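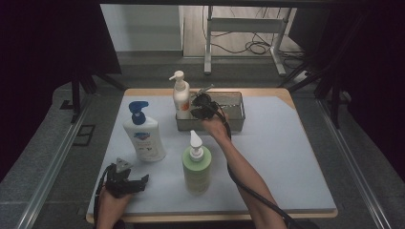

図7-1 ボトル整列作業。左右のグリッパーを手に持って使います。

7. 途中でグリッパーが反応しなくなったとき

この章は、私がいちばん書きたかったところです。というのも、6月にこの手順をまるごと自分で踏み抜いたからでして(笑)。ポンプボトルをカゴに移す作業を記録している最中に、右のグリッパーが閉じたまま固まりました。画面の開度の数字も止まっているのに、記録のほうは何事もなかったように進んでいく。気づいたのは作業がかなり進んでからで、その日の分はほとんど使えませんでした。

原因はケーブルでした。グリッパーの根元のコネクタが半分抜けかけていて、腕を奥へ伸ばすたびに接触が切れたり戻ったりしていたんです。完全に抜けてくれればエラーが出るんですが、半抜けだと最後に読めた値をずっと出し続けます。これがやっかい!

同じ目にあう人を減らしたいので、止め方から復帰まで順番に書いておきます。制御ソフトはFlerkanberg、グリッパーはKirkitzの有線タイプを前提にしています。

7.1 まず止める

1. 動かしている手をその場で止めます。ボトルをつかんでいるなら、無理に引き抜かないでください。
2. Flerkanbergの画面で「一時停止」を押します。両手がふさがっているときは足元のペダルでも大丈夫です。
3. 爪が開かない場合は、空いているほうの手でボトルの胴を支えます。ポンプの頭は持たないこと。押してしまうと中身が出ます(私は出しました。マットの掃除に小一時間かかりました)。
4. Kirkitzの電源ユニットを切り、ランプが消えるまで待ちます。
5. 爪の付け根にある解除レバーを手前に倒し、ゆっくり開きます。

注意:電源が入ったまま爪の間に指を入れないでください。接触不良の状態だと、ケーブルがちょっと揺れただけで通信が戻り、いきなり閉じることがあります。うちのDiễm Laさんはこれで爪を割りかけました。本人は笑っていましたが、見ていた私のほうが青くなりました。

7.2 ケーブルを点検する

6. グリッパー側のコネクタを目で見て確認します。ロックの爪が両側とも溝にはまっていれば正常です。片側だけ浮いていたら、それが犯人の可能性が高いです。
7. いったん抜いて、端子が曲がっていないか、洗剤やハンドソープが付いていないかを見ます。付いていたら乾いた布で拭いて、完全に乾かしてから次へ進みます。
8. まっすぐ差し込み、カチッというまで押します。斜めから押すと、はまった気がするだけで終わります。
9. ケーブルを根元から手首、前腕、テーブルの外へとたどり、ねじれや強い折れがないか指で確かめます。
10. 腕をいちばん奥まで伸ばした姿勢をとり、ケーブルがぴんと張らないことを確認します。奥に置いたカゴの上まで手が届いて、まだたるみが残るくらいがちょうどいいです。
11. 反対側も同じように点検します。固まったのが右だけでも、左を飛ばさないでください。

メモ:たるみが多すぎるのも困りものです。マットの上に大きな輪ができると、手前のボトルに引っかかって倒します。余った分はテーブルの縁から外へ逃がしてください。前腕に沿わせてゆるく留めるBedisの面ファスナーも便利です。きつく巻くと手首を曲げたときにコネクタが引っぱられるので、指が一本入るくらいで。

メモ:床のケーブルがごちゃごちゃしてくると、どれがどのグリッパーの線なのか本当にわからなくなります。両端に同じ色のテープを貼っておくと、7.2がずいぶん早く終わります。電源タップは足が当たらない場所へ。

7.3 復帰させる

12. 爪の間に何もないことを見てから、Kirkitzの電源を入れます。起動に13秒かかるので、その間は触らずに待ちます。
13. Flerkanbergの「機器」画面を開き、左右とも「接続」になっているか確認します。
14. 爪を全開、全閉と動かします。全開の表示が2,000、全閉が0になれば合格です。全開にしても50以上足りないときは、同じ画面の「原点合わせ」をやり直します。
15. ケーブルの根元を軽く揺らしながら、もう一度開閉します。ここで数字が飛んだり止まったりしたら、そのケーブルは使わないで交換してください。「さっきは動いたから」は通用しません。私がそれで二回目をやりました。
16. 空のボトルで一回だけ試してから、本番に戻ります。

注意:原点合わせの最中は爪が最後まで閉じます。力の強さは設定で変えられますが、原点合わせのときだけは設定が無視されます。ここ、画面には何も出ないので気をつけてください。

7.4 止まっていた間の記録をどうするか

もったいないと思うんですよ、わかります。でも、固まった時点を含む記録は残さず「不良」に振り分けてください。手は動いているのに爪の値だけ同じまま、というデータが混ざると、あとで見つけるのがとても大変です。

17. 記録一覧で該当の回を開き、開度のグラフを表示します。
18. 値が完全に平らなまま300コマ以上続いている区間を探します。何かをつかんだままでも、正常なら数字は少し揺れます。
19. 見つかったら、その回に「不良」の印を付け、備考に左右どちらかと、交換したケーブルの番号を書きます。
20. 同じケーブルを使ったほかの回も、さかのぼって確認します。

20の作業を自動でやってくれる小さなスクリプトをNghĩa Ungさんが書いてくれました。共有フォルダの「Manolakis」の中に入っています。ただし、疑わしい回の一覧を出すだけで、印は付けてくれません。最後はグラフを自分の目で見てください。ボトルを持ち上げずにじっと待っているだけの回も、ときどき引っかかります。

7.5 それでも直らないとき

ケーブルを替えても値が止まる場合は、左右のグリッパーを入れ替えて差してみてください。症状がグリッパーについていくなら本体側、差し込み口に残るなら制御箱側の故障です。入れ替えるときも必ず電源を切ってから。制御箱のふたは開けないで、症状と入れ替えた結果をメモして私の机に置いておいてください。修理に出す手続きは9章にあります。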